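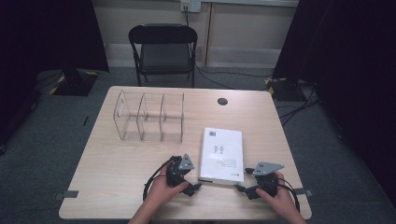
Le protocole

La deuxième série commença à six heures du matin, parce que Lutz Petersen voulait le bâtiment silencieux. Il posa les mains au bord de la table et attendit que l'horloge du contrôleur rattrape celle des caméras.

– Décalage ? demanda-t-il.

– 110 millisecondes à gauche, répondit Henrike Fröhlich depuis la pièce voisine. À droite, je n'ai rien d'anormal.

Elle nota la valeur dans le cahier. La veille, les pinces Makum avaient donné le même écart, du même côté. On les avait démontées, puis remplacées par les Nilell. Le mécanisme était différent, le firmware aussi. Seul l'opérateur n'avait pas changé.

La tâche 1 consistait à saisir le livre blanc par la tranche et à le glisser dans un compartiment du support transparent. Petersen l'exécuta neuf fois. Il parlait peu pendant les essais. Il énonçait le numéro, fermait la pince, la rouvrait, énonçait le résultat. Au sixième essai, la main gauche partit avant qu'il ait fini de dire « six ».

– Tu as anticipé, dit Henrike.

– Non.

Elle repassa l'enregistrement. La fermeture précédait la commande de 110 millisecondes. Elle vérifia le signe, puis le vérifia encore. Depuis le début, elle l'avait lu à l'envers : la pince gauche n'était pas en retard.

Restait la tâche 0, la plus courte du protocole, que tout le monde bâclait.

Tâche 0, référence à vide

Doigts ouverts au-dessus du plateau, sans contact, aucune consigne de fermeture. On relève la dérive des codeurs et l'on regarde ce que voit la caméra de la pince, c'est-à-dire du bois.

– Je ne bouge pas, annonça Petersen.

À l'écran, les veines du plateau filaient en oblique entre les deux doigts sombres. Henrike regarda la courbe de gauche. Elle resta plate pendant 303 images, puis se creusa légèrement, comme avant une prise.

– Tu as pensé à fermer ?

Il mit un certain temps à répondre.

– J'allais te demander si on pouvait arrêter.
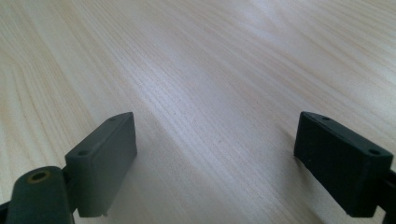 Annexe au compte rendu

Themba Joubert reçut le fichier en mars, avec 2546 lignes de mesures et une seule phrase de commentaire : « Opérateur à remplacer pour vérification. » Il prit lui-même les pinces. L'écart à gauche tomba à zéro. Il apparut à droite – Joubert était gaucher, Petersen droitier.

Il recommença en fermant les yeux, puis avec un firmware rechargé. La valeur ne varia pas. Dans la colonne « cause probable », il écrivit « main non dominante », relut, et laissa le point d'interrogation que Henrike avait tapé avant lui.

La fiche fut classée sous le numéro 3549. Les Nilell furent retenues pour leur répétabilité.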